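Replacing the suspended ceiling in our front office at Birngate, a thread. Posting it because I couldn't find much written by people who have to work under the thing afterwards.

The old ceiling was mineral tile in a white grid, put in before we took the lease. Tiles stained round the air vents, a few sagging by the door. It did the job but every phone call in that room could be heard by everyone else in it.

We looked at three options. New tiles in the existing grid, felt baffles hung from the slab, or slatted timber panels with acoustic backing. Prices came in further apart than I expected, mostly down to labour.

New tiles were the cheapest by a long way. If your grid is straight and you only want it clean again, I would do that and stop reading.

Ours wasn't straight. The fitter from Zostum put a laser line across it and it dropped 13 mm from the window side to the corridor. You can't see that from a desk. You can certainly see it once you put long slats up there.

So the grid came out. That meant moving the lights as well, and the lights turned into a separate quote. Ask about lights on the first visit. We asked on the second.

We went with slatted panels from Grerix over the desks and plain painted plasterboard over the walkway. Slats across the whole room would have looked heavy, and the walkway doesn't need the sound control.

Panels are oak veneer on a black felt backing. The sample we were sent was lighter than what arrived. Within tolerance according to the paperwork, and I've stopped noticing, but order two samples from different batches if the colour has to match a floor or a door.

Lead time was quoted as 6 weeks. They came in December, a bit late, and we had the room half stripped by then. Desks went into the meeting room in the meantime. 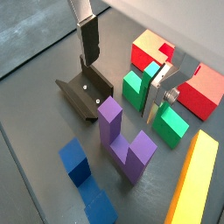

Reply from Śliwiński: we had the same panels fitted in a reception area last year and the slats were fine, but the access hatches were an afterthought and you can spot every one of them. Did you get yours to line up with the gaps?

Mostly, yes. We have three hatches. Two were cut so the edge falls in the shadow between slats, and you have to look for them. The third is under a valve that couldn't be moved, so the cut runs through the middle of a slat and it shows.

What helped was marking every valve and junction box on the ceiling plan before the panels were set out. The fitter shifted the whole layout sideways by half a slat to suit. If the first panel is already up, that option has gone.

On sound. I had no way of measuring it properly so this is only what we hear. Echo is much less. Voices from the far desks are still there but duller, and people have stopped going out to the corridor to take calls.

It does nothing for noise from upstairs. Footsteps are the same as before. The panels soak up sound inside the room and that's all they were sold as doing, but a couple of people here were expecting more.

Cleaning: soft brush on a vacuum, along the slats. Dust collects on the felt near the vents first. We've done it once so far and it took most of a morning with the desks covered.

Cost. The lighting changes added £2,000 to the job. I'm not giving the panel price as ours was a small order and it won't tell you much about a bigger one.

Things I'd do differently: get the level checked before choosing a finish, have the lighting and ceiling quoted together, and keep one spare panel. We have offcuts but no full spare, and Grerix can't promise the same veneer later on.

The corridor still has the old tiles. They look worse now that they're next to the new ceiling. That's on the list for next year if the lease is renewed.

Contact | © February 2026 | Back to top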